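Philomena Mulcahy had the kettle on before I'd found the right door, and by the time I sat down she was already three sentences into grasp planning, which is her favourite subject and (she warned me) everybody else's least favourite. She writes the software at Prarach that decides where a pair of fingers should close, and when they should give up and try something else. We talked for most of a morning in January, with a few detours into gardening.

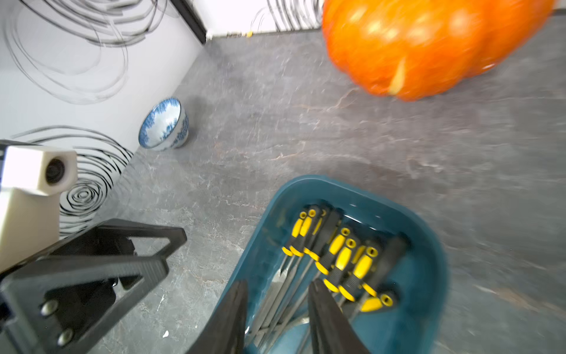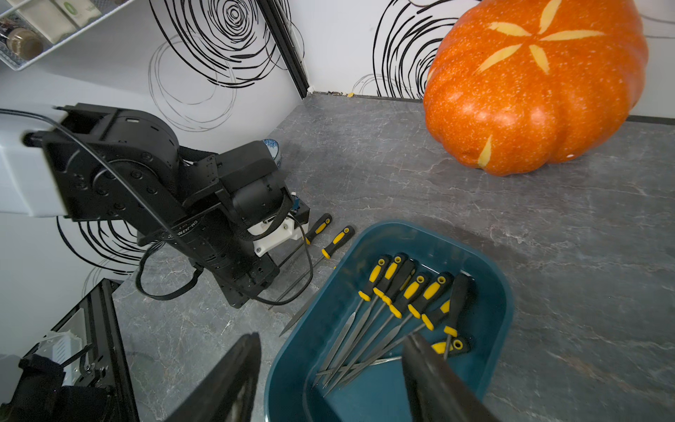
*The tub of yellow-and-black handled tools, from the gripper's point of view.*

I asked her why anyone would start with something as fiddly as a tub full of thin tools. She laughed and said she'd asked the same thing when she joined.

"A single block on a bare bench will flatter any planner you like," she said. "Put a lot of matching handles side by side and the software has to decide where one ends and the next begins. They've all got the same yellow and the same black, and the colour that helps you find the bunch is no help at all once you're in it."

The part of the code that does the deciding is called Quinlan. Philomena didn't choose the name and doesn't know who did. It takes the view from the wrist, proposes a set of grasps and hands them over to Skilasov, the motion planner, which throws out any that would drive a finger into the wall of the tub. "The rim is the thing," she told me, drawing its rounded corner in the air with a biscuit. "You'd think the tools would be the hard part, but I've spent far more of my life on rims."

A handle lying crosswise over its neighbours is another of her regular headaches. Quinlan used to rank grasps purely by how clearly it could see them, so it would happily pick a handle that was pinned underneath another one. Now there's a second score for what's resting on what, and she was keen to tell me that it came out of an argument over lunch and took 11 rewrites to get right – or right enough, she added, as she's still not fond of the way it treats long shafts.

Blur is the other trouble. The wrist camera moves with the arm, and when it swings quickly the handles smear together. The team's first answer was to stop and wait before every look, and it made the whole thing painfully slow. These days Quinlan keeps a running guess and simply trusts the blurry views less.

"It's a bit like walking through your own kitchen in the dark," she said. "You don't forget where the table is, you just go a little more carefully."

All of this gets replayed later in Steluvgate, the team's logging tool, and here she turned her laptop around so I could have a look. She has nearly 3,000 attempts stored, and 1,038 of them carry a note in her own typing. Some are sensible. One just says "oh, come on."

I wondered whether she ever got tired of reading them back. She thought about it for a good while, and topped up both our cups.

"The failures, no, I quite like those," she said. "It's when it works and I can't tell why that I end up staying late."

She's rewriting the hand-off between Quinlan and Skilasov at the moment, so that a rejected grasp comes back with a reason attached, and she expects that to keep her busy until the tomatoes are in.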